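Later than I meant, everyone asleep but me. Club ran over again. Ghizlane had the room booked till six and we were still there gone seven, packing up with coats on.

Spent most of it on the grip code. Tài had rewritten the closing part at home and it was better, a lot better, I'll give him that. Then Siham plugged in the old version by mistake and we lost half an hour arguing over a bug that wasn't there. Must label the sticks. MUST.

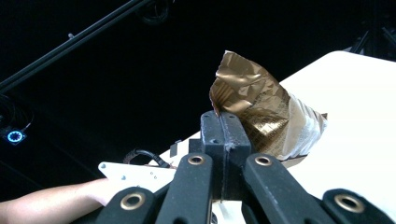 Soft packets are still our weak point for the July heats. Boxes fine, tins fine, but Sanaa wants crisp packets, sweet wrappers, anything that squashes, becuase the rules say 30 items and don't say which. Foil is the worst I think. That gold bag is all creases and shine, and with the twisted top there's no obvious place to take hold of it. Ashraf says go low, near the bottom. I say the top. Didn't settle it.

Log is up to 818 tries now. Ashraf's target is 4,000 — he's dreaming, unless we start doing lunchtimes as well.

To do: ask Mum about lift, write my page of the report (two paragraphs so far, both bad), charge laptop. Also return Ghizlane's screwdriver, its still in my coat pocket.

Bed.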